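## 3. Recogida de demostraciones

Para el proyecto Wurna grabamos 2,417 episodios de embolsado de fruta con dos brazos teleoperados. Trabajamos en turnos de 4 horas -- uno maneja, otro revisa -- y cada episodio dura alrededor de 8 segundos. Los episodios con caídas se guardan aparte, con su etiqueta.

Cada 6 tomas cambiamos la posición de las bolsas. El agarre de las asas sigue siendo lo más difícil.

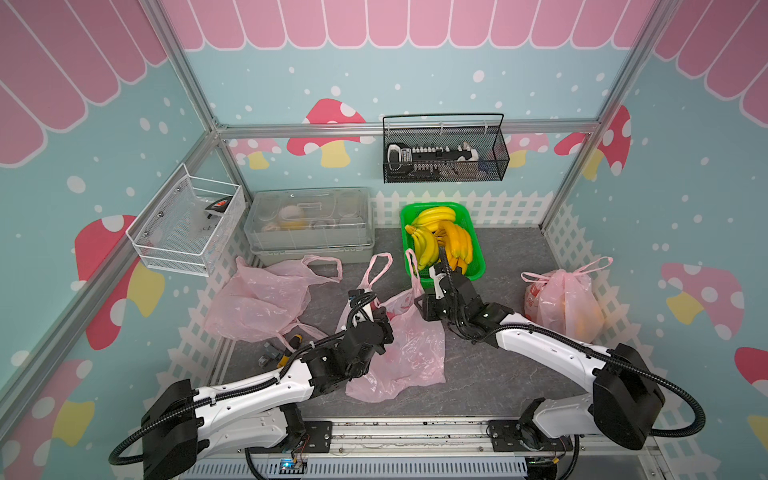
*Figura 2. Puesto de grabación: pinza derecha entre los plátanos, izquierda sobre una bolsa rosa.*

Falta repetir las tomas con naranjas.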